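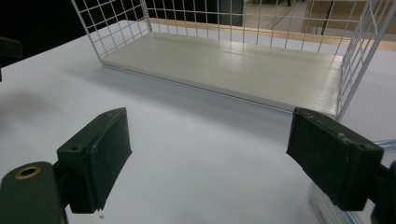 El orden empieza por una cesta vacía

Durante muchos años yo guardé las cosas de mi cocina en cajas con tapa. Eran cajas buenas, las compré todas el mismo día y todavía tengo dos. El problema con la tapa es que encima de ella siempre se pone otra cosa, y después otra, y para sacar el paquete de lentejas hay que mover media despensa. En abril, cuando me mudé al piso de la calle Tindall, decidí probar con cestas de alambre.

La idea me vino de Graham Lockwood, que tiene una tienda pequeña de menaje en Garham y lleva 15 años vendiendo cestas de todas las clases. Fui a verle para preguntar por unas estanterías y salí de allí con una libreta llena de notas. «La gente compra primero la cesta y luego busca qué meter dentro», me dijo. «Yo les pido que vuelvan a casa y midan el estante».

Medir el estante parece una cosa evidente, pero yo no lo había hecho nunca. En mi despensa descubrí que la balda de abajo es más corta que las demás, porque detrás pasa un tubo. Si hubiera comprado ocho cestas iguales, una me habría sobrado.

Lockwood distingue entre las cestas con fondo de rejilla y las que tienen el fondo cerrado. Las primeras van bien para patatas y cebollas, que necesitan aire. Las segundas son mejores para lo pequeño: sobres de levadura, bolsitas de té, especias en tarros estrechos que en la rejilla se quedan torcidos y se caen. También recomienda que la parte delantera sea baja o esté abierta. Así se mete la mano sin levantar la cesta y se ve en seguida lo que falta.

El color es una cuestión de gusto. Yo elegí el blanco porque la despensa no tiene ventana y los alambres oscuros hacían el hueco todavía más negro. El blanco, es verdad, enseña la harina menos que el negro, pero enseña mucho más el pimentón. Un paño húmedo una vez a la semana es suficiente, y hay que secar bien los cruces del alambre, sobre todo cerca del fregadero.

En la tienda de Garham se venden dos líneas. La Durkau es la sencilla y la Hurivard tiene los bordes más gruesos y aguanta más peso. Para paquetes de pasta de 400 gramos me bastó la primera. Para los botes de conserva compré la otra, y no me arrepiento.

Mi sistema ha quedado así. A la altura de los ojos está lo del desayuno. Debajo, las legumbres y el arroz. Arriba del todo pongo lo que uso en las fiestas, moldes y papel de horno, y para eso tengo que subir a una silla. Hay además una cesta que dejo sin llenar sobre la mesa. Cuando vuelvo del mercado, todo pasa primero por ella, y lo que sigue allí por la noche es que no tiene todavía su sitio.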